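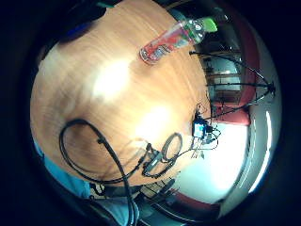

Entered by: Lorna Soriano
Feb 25, 2022 / Cabanatuan bench / Esari hand kit, trial notes

Second session with the Esari kit. We have it on loan from Bastska until May, after that it's buy or send back. Jayson Tagle has the other notebook with the pricing in it, I only have the bench side.

Cables first as it's my main gripe. Too many, too thin, all black. The long one wants to loop whatever you do with it. Connectors unlabelled, so I went through them against the sheet with a torch and put tape flags on the first few. Ran out of tape. Somebody get more pls.

Small unit with the blue face: boots fine, menu is plain enough. Text in the manual is for an older version, page 26 shows a button we haven't got. Emailed Bastska, no answer yet.

Glare off the tabletop is bad near the middle. Moving the lamps isn't an option in this room, so try the matt cloth from the Pamwood job next time. Check it's clean.

Task list for the trial stays simple. Bottle, bowl, reach and return. Want 20 goes per task before we say anything about drift. Log rate set to 119, sheet says leave it there, leaving it.
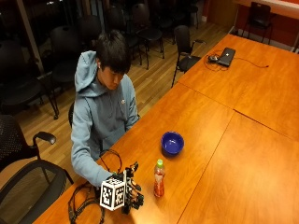 Hand rig on the right hand, marker cube on the outer side. Bottle and bowl out for the reach task.

Fit notes. Straps ok on a medium hand, Jayson thinks a small hand would slide about in it. Finger pieces stick up more than in the brochure drawing. Weight not a problem for short runs, ask again after a long one. Cube needs to face a camera the whole time so the elbow ends up in a silly place, tell people before they start and not halfway thru.

Bottle is the easier object, has height. Bowl rim is fiddly, aproach from the side.

Quote from Bastska covers up to 1000 logged runs with support, then a yearly fee. Don't like the yearly fee. Ask if we can buy the rig alone and use our own logging.

To do
- cable sleeve, any colour but black
- spare cube, price?
- small glove liner
- Jayson to copy pricing into this book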